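Keeping the rings together

Mar 17, 2018

The smallest thing in the key cupboard causes the most bother. Split rings arrive in bags, get tipped into a drawer, and hook themselves round paper clips, loose screws and one another. By November the drawer at the Siten office in Urneck would no longer shut.

Siten lets storage units and small workshops, and every tenant who moves in is handed two keys on a ring. When tenants leave, the keys come back, the rings come off and the rings go in the drawer. A clear-out before the winter stocktake turned up 1620 of them, in several sizes, along with a tobacco tin of tags for units that had been renumbered years ago.

The office tried jars first. Jars are fine until someone wants a particular size and has to empty the lot on to the desk. Envelopes split. What has lasted is the plainest method of all - thread the rings on something long and thin, and keep them on it.

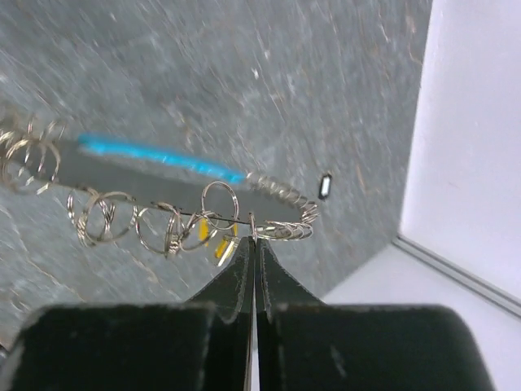 What is the best way to store spare split rings?
Thread them on a rod or a length of stiff wire, one size to each, and stop the ends so that they can't slide off.

Rods have the edge over wire for everyday use. A wire loop holds more, but the rings bunch at the bottom and have to be teased apart. On a straight rod they sit side by side and a hand can find the end one without looking. Sveinbjörnsson, the ironmonger across the road, sells short lengths from a bin by the till and will cut them down at no charge. Siten's are kept in an old cutlery tray, 8 to a tray, with the size written on a label in front of each.

Colour helps more than expected. A bright rod shows up on a grey worktop or at the back of a shelf, and a bit of yellow tape can mark the middle, so that new rings go on one side and used ones on the other. Used rings are worth keeping apart. Once a ring has been prised open too far the coils no longer lie flat, and a key will work its way round and drop off. Venadent, who run the dental workshop in the end unit, lost a back door key that way and had to have the lock changed.

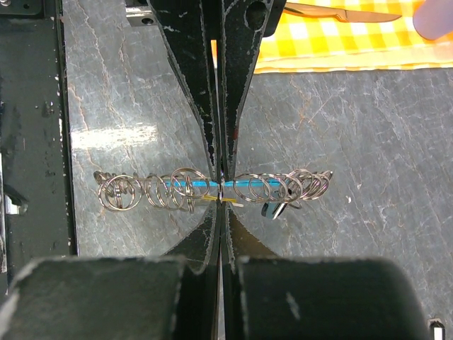 Split rings on a bright blue rod, with yellow tape near the middle.

Sorting a drawerful takes an evening. Spread the rings on a tray with a raised edge, pull out anything rusty or bent, and undo the tangles by lifting one ring and giving it a gentle shake. Thread the largest first. Leave a finger's width free at each end of the rod for a cork or a twist of tape.

The old tags at Siten are still in their tin.

14 shares | 2 comments

Contact us | Copyright and permissions | Back to top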